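Film Marketing and Release – Week 6 notes
Release windows, first looks, and the long wait in between

Slides go up after class. These are my notes, not a replacement for the reading. Bring the tracking sheet on Thursday, printed please.

1. Where we left off

Last week: greenlight to first day of shooting. Who knows what, who is allowed to say it. This week picks up on the day the shoot is announced and runs to opening weekend.

Running case is still Pallusance, the romance set in the hill town of Stirnton. Mid-budget, two leads, one of them known mostly from TV. Distributor is Temba. Remember they had a title before they had a script, so the title was never the problem.

2. The announcement

Three things usually go out on day one:
a still or photo of the leads
a release date or a release season
one line on what kind of film it is

Temba put out two of the three. No genre line. Result – the trade sites filled it in themselves, and half of them called it a thriller because of the dark coats. Took until the teaser to fix that. Write your own line or somebody writes it for you.

Who posts first matters. Lead's own account vs studio account vs director. Fans trust the lead. Trades quote the studio. If both post the same words at the same minute it reads as an ad and people scroll past. Stagger them. An hour is plenty.

Check captions for spelling of the co-star's name. Yes, it happens. Ask anyone who has worked a premiere.

3. Picking the date

Holiday dates: bigger crowd, more rivals, screens get split. Romance in February is the obvious one. Obvious is fine if you get there first, bad if you're third in line.

Terms to know for the quiz:
Window – the gap between theaters and home release
Hold – how much of the first weekend's take you keep in the second
Clash – two films after the same audience on the same day
Platform release – start small, add screens as word gets around
Wide release – everywhere at once

Pallusance took the platform route. Opened on 74 screens, went to 200 in week 2. Hold was good in small towns, weak in the city multiplexes. Discuss why. Ticket price is part of it but don't stop there, look at the show times. Most of the city screens gave it an 11 am slot. Nobody goes on a date at 11 am.

Clash example on the sheet. Read both columns before you answer. Last year half the class read only the left one.

4. Keeping interest alive during the shoot

Long quiet stretch. Usually months. Temptation is to post every day. Don't. Fans get tired and you run out of material before the trailer.

What works, going by the case files:
set photos that leak by "accident" (everybody knows, still works)
a song, if there are songs, well ahead of the trailer
wrap day post, cast and crew together, always does well
lead interview on something other than the film

What tends not to work: countdown posts with nothing new in them. Motion posters more than a week apart. Contests with rules longer than the prize.
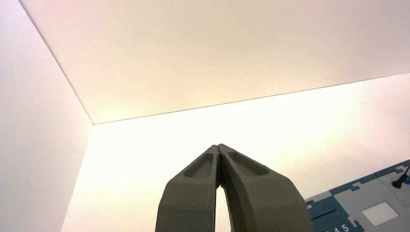
Zovow is the fan-tracking tool we use in the lab session. Counts mentions and sorts them by tone, more or less. It is bad at sarcasm. It logged 3877 posts on the Pallusance teaser as positive and a good chunk of those were people making fun of the hat. So read a sample by hand before you put any number in your report. I will ask how you picked the sample. "Scrolled a bit" is not an answer.

Also – mentions are not tickets. A pairing can trend all week and the film still opens soft. People like looking at the two of them for free. Different thing from paying for parking and a sitter.

5. Off-screen talk

Two leads, rumors of a romance. Old as the movies. Three ways to handle it: deny, say nothing, wink. Temba winked. Gave them a loud first month and then the leads were asked about nothing else on the press tour, and the director's interviews got cut down to a line or two. The second lead's contract had a clause on personal questions and the press team hadnt read it.

Keep the ethics reading in mind here (packet, second section). Real people. If a plan needs an actor to lie about their private life, it needs a different plan.

For discussion: who gains from the rumor, who pays for it, does the answer change after opening weekend?

6. Trailer timing

Too early and it's forgotten, too late and the theaters have nothing to run. Ask what the trailer is attached to. A romance trailer in front of a horror film is mostly wasted. Pallusance ran ahead of a family comedy, decent match, but the cut gave away the train station ending. Reviewers brought it up. So did my sister.

Teaser and trailer are seperate jobs. Teaser – mood, faces, date. Trailer – story, stakes, date again. Date goes on both. Sounds silly to write down.

7. For next time

Read the Stirnton location chapter, skip the tax tables.
Write a one-page release plan for the film you were assigned. Date, rollout type, first-look plan, one risk.
Groups of 2. If you're without a partner, email me before Thursday.
Late plans lose a grade. Same as the last one.

Office hours moved to 4 pm, same room.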